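4.3 Loss of grip during shelf restocking

The restocking task was the only one of the tabletop tasks in which a fault ended a session early. Two arms share a tiered rack inside a walled cell and move tubs, jars and cans between the marble-patterned floor and the shelves. Figure 6 gives one wrist view and two views from fixed cameras.

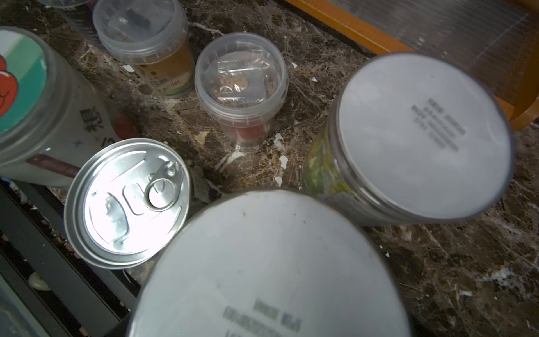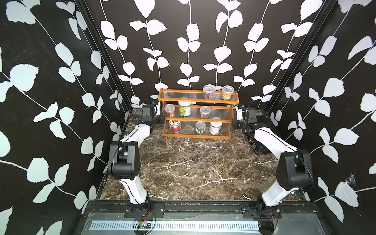
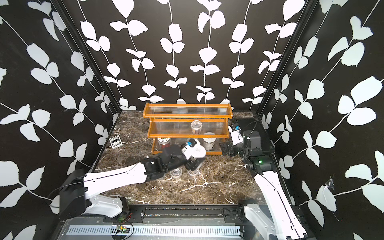
Figure 6. Restocking cell. First panel: wrist camera. Second and third panels: fixed cameras, with different arrangements of containers.

The fault was first logged by the third author on September 29, 2021, during a run of 30 episodes under the Akanda controller. The left gripper closed on a jar, reported a stable grasp and began to lift. Partway up, the finger position reading froze while the motor current kept falling. The controller treated the frozen reading as a steady hold and carried on to the shelf. The jar slid out and struck the front lip of the lowest tier. It did not break, but the arm completed its placing motion with nothing in the fingers and recorded a success.

We stopped the session and searched the earlier logs for the same pattern. Of 3,773 grasps recorded since August, 6 showed a frozen position reading together with a drop in current. All were on the left arm. In 2 of them the container was dropped, and in the others the reading came back before the lift was over. The operators' notes mention only the drops, so the remaining cases would have gone unnoticed without the search.

The cause was a worn connector on the wrist cable. When the elbow was close to fully extended, the cable pulled on the connector and the encoder signal was lost for around two seconds. The driver did not flag missing packets. It repeated the last value it had received, with a fresh time stamp, and the watchdog therefore never tripped.

Two changes were made. The cable was replaced and given more slack at the elbow, and the driver now passes on the time stamp from the encoder itself. If the value is stale, the arm stops where it is and holds its current grip force. We considered opening the gripper on a stale reading, as the Zevham driver does by default, but decided against it for loads held over other containers.

Episodes containing the fault were relabelled as failures and are left out of the training set used in Section 5. The right arm has the same connector and was rewired as a precaution.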